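Speaker notes: Do office fruit bowls and other perks keep people in their jobs?
Severyn Yurchenko
2024-08-05, main room, after the coffee break

Slide 1. Title only. Say hello, say where I work (Oltorance, payroll side), say I have run staff surveys and no longer trust most of what I get out of them. Don't tell the lift story.

Slide 2. The claim. Every supplier brochure says the same thing: spend a little on snacks, plants and a nice table, and people stay longer. Read the Kubiak brochure line out loud, slowly: "Happy desks make loyal teams." Ask the room what a happy desk is. Wait. Somebody will say "one near the window". Fine, take it.

Slide 3. The fruit. Leave it up while I talk. 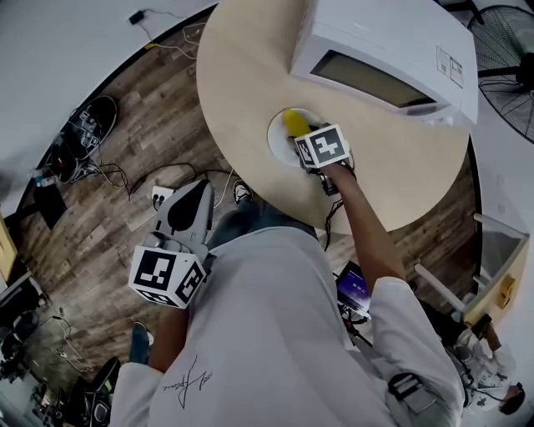

Round table, small plate, something banana-shaped.

Talking points for this one:
Fruit is the perk everyone can name. Ask people what their firm gives them and they say fruit before they say pension, and the pension costs far more. So of course it scores well in surveys. It is easy to remember.
Zitudeck asked 200 staff whether they valued the fruit. Most ticked yes. I would have ticked yes. There was no box for "I'd sooner have the money", and I asked why, and was told it would confuse the results.
Pause here. Drink water.

Slide 4. What happens when you take it away. Herka stopped its deliveries in October and didn't announce it. I wanted this to be a clean test and it isn't one — the canteen prices changed the same month. Say so before someone at the back does. For what it's worth, 13 people wrote in to complain, and when I checked a year's leaving interviews, fruit did not come up once. Managers came up a lot. So did parking.
If asked for the full table: no, the numbers per team are too small and you could work out who said what.

Slide 5. Surveys. Go slower than in rehearsal. Three problems. We ask people who are still there. We ask them at work. We ask in a form that goes to their boss's boss and then tell them it's private. I have seen the answers shift when the same questions went out through an outside firm, and I don't know which set was true. Possibly neither.

Slide 6. Handover to Joni's part. He wants his piece read as written, so read it, don't sum it up. 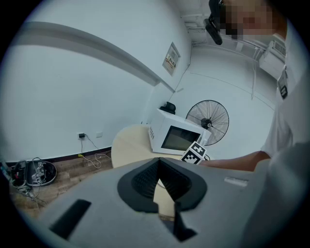
Words: Joni Heinonen | Read by Severyn Yurchenko

I was asked to find one perk that works. I looked at seven years of our own records and the best I can offer is letting people choose their hours. Even there I have doubts. The people who asked for it were mostly people who meant to stay, so the link may run backwards. I would still do it. It costs little and people sleep better, or say they do.
I would not buy another table football set.

Slide 7. Questions, 30 minutes at most. Likely ones:
"So should we cancel the fruit?" No. Just stop counting it as pay.
"What about free lunches?" Haven't looked. Don't guess.
"Isn't this all a bit gloomy?" Probably. Move on to the next hand.

Leave the email address up at the end. Take the clicker back to the desk.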